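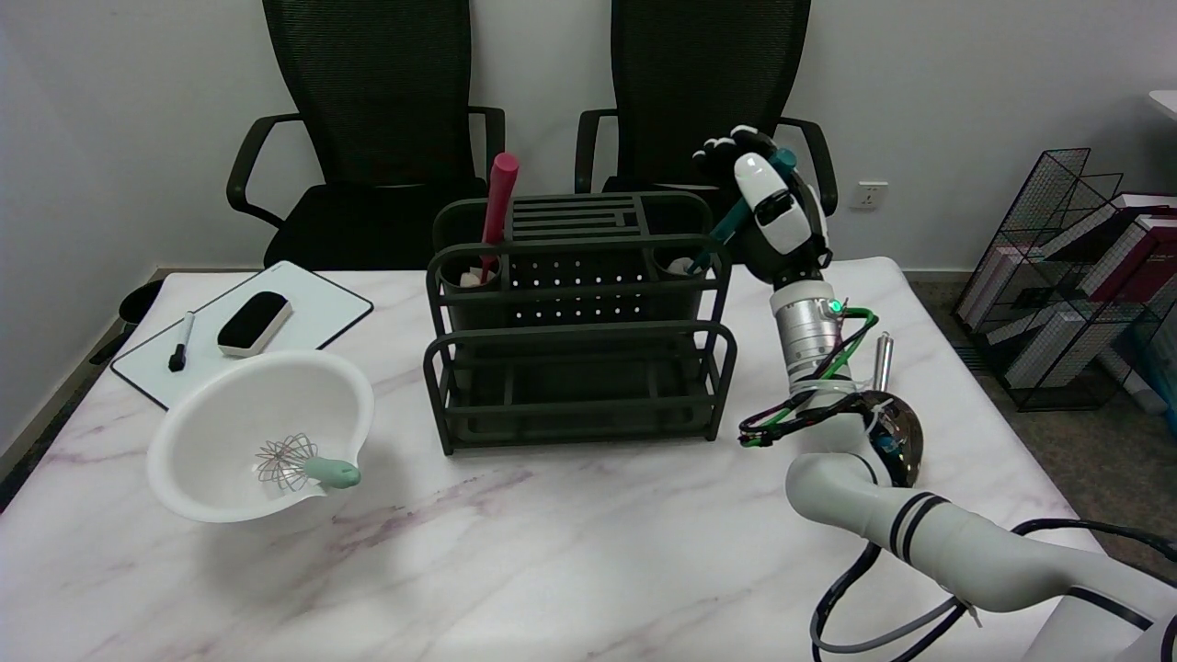
**Progress report, April: Currency risk and small exporters in Gralville**

The second part of the grant period is finished and this report explains what we did with it. The main question of the project stays the same as in our proposal: how do small exporting firms protect themselves when the exchange rate moves against them, and why do so many of them not protect themselves at all?

**Survey of firms**

We sent the questionnaire to 793 firms on the Gralville trade register. We planned for 700, but the register was updated in the meantime and we preferred to keep the new entries. The answers are now being cleaned. One question, on the share of sales invoiced in foreign currency, was understood in two different ways. Some firms gave the share of all sales and others gave the share of export sales only. We have written to these firms again and will mark the answers we cannot correct.

**Interviews**

Of the 90 interviews foreseen in the work plan, 79 are done. The remaining ones are mostly with food processors, who asked us to wait until their busy season has passed. Wolde, our partner for the field work, has agreed to do them without extra cost.

It is too early for firm conclusions, but I can mention what we hear often. Many owners know what a forward contract is. They say their bank offers it only for amounts larger than their usual orders. Several prefer to shorten the payment term or to raise the price a little at the next renewal. A few keep a foreign currency account and treat it as their only protection. We did not expect that the payment term would be so important, and I would like to give it its own chapter in the final report.

**Data from Kernodo**

The agreement with Kernodo for the anonymous payment records was signed later than planned. The first delivery arrived without the currency codes, so it could not be used. The second delivery is complete. Matching it with the survey will be the main work of the coming months.

**Budget**

Spending is under plan for travel and over plan for translation. I ask for your permission to move the unused travel money to the translation line. The total does not change.

**Next steps**

- finish the interviews with food processors
- match the payment records with the survey answers
- send the first draft of the payment term chapter to Jakari for comments

The request about the budget is the only point where we need an answer from you before the next payment.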